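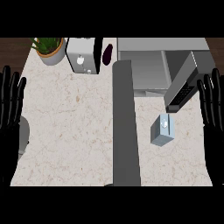 Prireck 2154 Ballot Box for Caucuses, Conventions and Local Elections

Item number: 2154
Maker: Prireck
Sold as: single box with lid, seals and carry strap
Availability: in stock, ships from our warehouse

Overview

The Prireck 2154 is a lockable ballot box for paper voting. County parties use it for precinct caucuses and straw polls, and towns use it for special elections and budget votes. It also works for any group that holds a paper vote under its own bylaws. The body is molded in one piece, with no seams along the sides or bottom. The lid hinges at the back and closes with a hasp that takes a padlock, a numbered seal, or both.

The box replaces the older Pokell model, which had a loose lid and a single seal point. If you have Pokell boxes in service you can keep using them next to the 2154. They take the same seals, but the lids are not interchangeable.

Slot and lid

The slot runs along the long side of the lid and accepts flat or folded ballots. A sliding cover closes it when voting ends and has its own seal point, so the slot can be sealed while the main lid stays locked from earlier in the day. The underside of the slot has a baffle that keeps ballots from being pulled or shaken back out.

A card window on the front holds a printed precinct name or race title. Cards are included, blank on both sides. A template for printing your own is on the downloads page.

What is in the carton

Ballot box with hinged lid
Shoulder strap, adjustable
8 blank window cards
30 numbered pull-tight seals
2 keys and one padlock
Seal log pad
Instruction sheet

Specifications

Color: white body, blue lid. Gray lid on request.
Body: polypropylene
Padlock: brass, keyed different. Keyed-alike sets can be ordered by phone.
Seal points: hasp, slot cover, strap anchor
Stacking: yes, with lids closed and straps removed
Storage: indoors, dry

Using the box on voting day

1. Open the lid and show the empty box to the observers or members present.
2. Close the lid, fit the padlock, and put a numbered seal through the hasp. Write the seal number in the log.
3. Slide the slot cover open when voting begins.
4. At the close of voting, slide the cover shut and seal it. Write down that number too and have both judges sign the line.
5. Carry the box to the counting location with the log in the pouch under the strap.
6. Read the seal numbers aloud against the log before cutting them.

Your state law or party rules may set out different steps, including who may hold the keys. Follow those where they differ from this list. Seals are single use and should be cut with side cutters, not twisted off.

Changes to this model

Boxes made from January 2021 on have a wider slot cover and a metal hinge pin. Earlier boxes have a plastic pin. The metal pin fits the earlier boxes and can be ordered as a spare part. Florian Steiner in our parts department can tell you which version you have from the mold mark on the bottom of the box.

Accessories and spare parts

Numbered seals, bag of 30, red or yellow
Metal hinge pin
Slot cover, wide (newer boxes only)
Replacement padlock with 2 keys
Seal log pad
Plattner folding stand, holds one box at table height
Ramix privacy screen, cardboard, folds flat

The Plattner stand has a lip on all four sides and does not need tools. The Ramix screen is sold separately and can be recycled with ordinary cardboard.

Cleaning

Wipe with a damp cloth and mild soap. Do not use solvents on the card window, which will cloud. Old tape and label residue comes off with rubbing alcohol on the body only.

Ordering

Orders can be placed online or by purchase order. County offices and party committees with an account are billed after shipment. New accounts need a contact name and a street address for delivery, as we cannot ship boxes to a post office box. For orders of 8 or more, write to Vilém Sokol in sales for a freight quote. Orders for the fall general election should reach us by the end of June.

Returns

Unused boxes can be returned in the original carton. Opened bags of seals cannot be returned, and we do not resell them. If a box arrives cracked or with a key missing, tell us the carton number and we will send a replacement.

Loans and rentals

We do not rent the 2154. Many county election offices lend boxes to schools and civic groups between elections, and it is worth asking yours before you buy.

Related items

Ballot transfer bag, zippered
Precinct sign holder
"I Voted" stickers, roll
Teller's tally sheets, pad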